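Palinar two-arm sorting cell
For mixed soft packs, small cartons and pouches

The Palinar is a bench cell for sorting light goods by hand and arm together. It was built by Skotatton for packing rooms where the same pack comes down the bench all day and people end up with sore wrists. The arms do the picking and placing. Your staff keep the jobs that need judgement - split seams, wrong labels, odd orders.

Bins can be any colour or make you already own. Noodle packets, with their crinkly, shiny film, are a good test of grip, and we suggest bringing your own awkward stock to a trial.

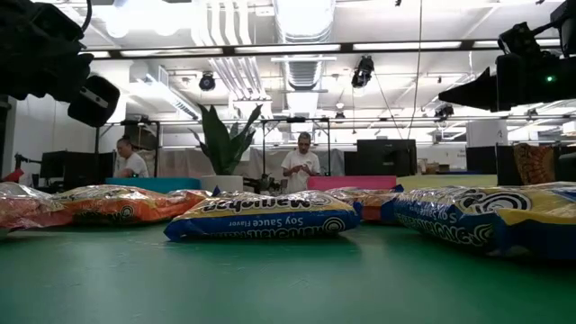 Ó Riain, on the packing side at Ikham, told us the worry at first was losing shifts. Hours stayed the same, but the work moved: less reaching, more checking, and two people trained to reset the arms. The complaint now is the stop button, too far from the left-hand seat.

A side-mounted button is available from May. Order code 11.

Training: 2 half days, on site
Lead time: 9 weeks
Service visits: every 10 months
Spare gripper tips sold in pairs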